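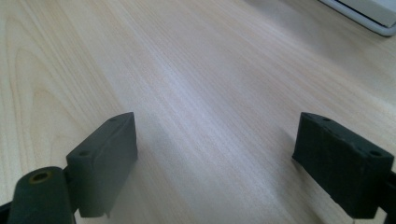

Elvira Huanca asked on the list whether the Pellbridge loan files could go up with the fee columns still in, and whether anyone had checked the payday lenders against the state license roll. Yes to the first. Half yes to the second, see Known problems.

Pellbridge Small Loan Disclosures – data card

What it is
Fee and rate disclosures from small-dollar lenders, typed up from the sheets borrowers get at signing. One row per loan. Covers installment, payday and title loans, plus a small set of merchant cash advances that came in with the Valderrama batch. No bank credit cards, no mortgages.

Who put it together
Segundo Usuga did the cleaning scripts and most of the typing. Elvira Huanca did the second read. Questions to either one, the list is faster.

Files
loans_main.csv – 2000 rows, the one you want
lenders.csv – one row per lender, 28 in all, joins on lender_id
mca_extra.csv – the merchant cash advances, kept apart, different math
notes.txt – typing notes, messy, read it anyway
slides folder – talk slides from February, old numbers, do not cite 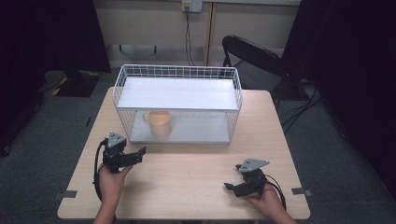 Tabletop with wire basket and mug.

Columns in loans_main
loan_id – ours, not the lender's
lender_id – joins to lenders.csv
product – installment, payday, title
amount_financed – dollars, what the borrower got in hand or had paid out to someone else
finance_charge – dollars
apr_stated – as printed on the sheet
apr_calc – our figure, 360 day year, see below
term_days – from signing to last payment due
rollover – y, n or blank. Blank means the sheet didn't say, NOT no
addon_ins – credit insurance sold with the loan, dollars, 0 if the box was checked "declined"
zip3 – first 3 digits of borrower zip, nothing finer

About the 360 day year
Early scripts used 360 and we stuck with it so old results still match. Most lenders print on 365. So apr_calc comes out a bit under apr_stated even when everyone did the math right. Don't go publishing that gap as a finding. If you want 365, multiply apr_calc by 365 and divide by 360, thats all it is.

How the sheets came in
Legal aid intake desks, two tax prep sites, and a drop box at the Plullent office. People chose to hand them over. So it is not a random sample of anything, and it leans toward folks who already had trouble paying. Do not use it to say what share of borrowers default. There's no repayment data in here at all.

Cleaning
Names, street addresses, account numbers and phone numbers taken out before typing. Paper shredded after second read. Duplicates dropped when lender, date and amount all matched – a few real pairs may of gone with them. Refinances count as new loans. Signing dates are not in the public files.

Known problems
– License check done for payday and title lenders only. Installment still to do.
– One lender changed its name partway through. Shows up as Ekier and also under its old id. Merge them yourself or use the parent_id column in lenders.csv.
– Add-on insurance is undercounted. Some sheets fold it into amount_financed and you can't pull it back out.
– Title loans with a balloon payment have term_days right but apr_calc is off. Use apr_stated for those.
– zip3 missing on most of the tax prep rows.

Not for
Finding individual borrowers. Scoring anyone for credit. Marketing lists. If thats the plan please don't download it.

Using it
Free for research, teaching, testimony, comment letters. Credit "Pellbridge Small Loan Disclosures" and say which version. Tell us if you find a bad row, send the loan_id and what looks wrong, no need for a long writeup.

Changes
v3 – split out merchant cash advances, added addon_ins, fixed swapped columns in the Valderrama batch
v2 – second read finished, rollover blanks no longer turned into n
v1 – first upload, please delete if you still have it

To do
Installment license check. Spanish version of this page, Elvira has a draft.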